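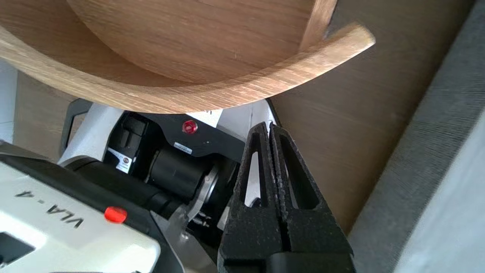 Why does wood have lines in it?

The lines are made by the way a tree grows. In spring the tree grows fast and makes wood with big openings for water. In summer it grows slower and makes wood that is more dense. When we cut the tree, we see these two kinds of wood as lines.

Jernen Science Corner > Materials > Wood > What is grain?

December
By the Jernen Science Corner editors

The lines in wood have a name. They are called the grain. You can find grain on a table, on a door, on a spoon and on a bowl. The oak bowl on this page has a pale color, a little like honey, and its grain is quite straight. Other bowls have grain that makes waves or circles. Why are they different, if all of them come from trees?

A tree is like a bundle of straws

Imagine that you take a very big handful of drinking straws and hold them together so they all stand up. A tree trunk is built a little like this. It has a great many tiny tubes and long thin cells, and most of them go in the same direction, from the roots up to the branches. Water travels up through some of them. Other cells are there to make the tree strong, so the wind does not push it down.

The cells are so thin that you usually see only the line they make together. In oak, however, the spring tubes are wide. If you look at the cut end of an oak board, you may see them as very small holes, without any instrument. Not every tree is like this. In maple wood the holes are much smaller and you need a lens to find them.

Rings and years

Every year the tree adds a new layer under its bark. If you look at a stump, the layers are circles, one inside the other. We call them rings. In places with a cold winter, one ring is normally one year. A branch with 8 rings has grown for 8 years. Some oaks become very old, and a tree of 600 years would have a very long story in its rings. A thin ring can mean a dry year, when the tree did not get enough water.

Now comes the part that many children find difficult. The rings are round, so why is the grain on a board straight? Think of a roll cake with jam inside. If you cut it across, you see a spiral of jam. If you cut it the long way, you see stripes. It is the same cake! With wood it is the same, and the direction of the cut decides what you see.

How a bowl gets its shape

Many wooden bowls are made on a machine called a lathe. The lathe turns the piece of wood round and round, and the person holds a sharp tool against it. Thin curls of wood fly away. First the outside becomes round, and then the inside is made hollow. In the small workshop in Dratach where we learned about this, the oak pieces rest on a shelf for 18 months before they are finished. Fresh wood contains much water, and when it dries it shrinks. A bowl that is made too early can become oval or get a crack.

At the end the bowl is rubbed with sandpaper until the rim is smooth for the fingers. The bottom must be flat, otherwise the bowl will rock on the table.

Looking closer with a microscope

A microscope has lenses, which are pieces of curved glass or clear plastic. They bend the light, and small things look bigger. With a microscope you can see the wall of each wood cell and the empty space in the middle.

A whole bowl is too large and too thick for this. For most school microscopes we need a slice of wood so thin that light can shine through it. An adult should cut it, with a very sharp blade. The slice is put on glass with one drop of water and covered with a smaller glass.

Try it at home

You need paper, a soft pencil or a crayon, and some wooden things which have no thick paint on them.

Put the paper on the wood. Rub softly with the side of the crayon. Lines will come on the paper if the grain is deep enough. Old boards work very well, and a polished bowl is harder. Make 6 rubbings from different places and write under each one where you found it. Then mix them and ask somebody in your family to guess which is which.

Words to remember

Grain: the direction and the pattern of the fibers in wood.
Cell: a very small part of a living thing. Wood is made of cells.
Lathe: a machine that turns wood while a person shapes it.
Lens: a curved piece of glass or plastic that bends light.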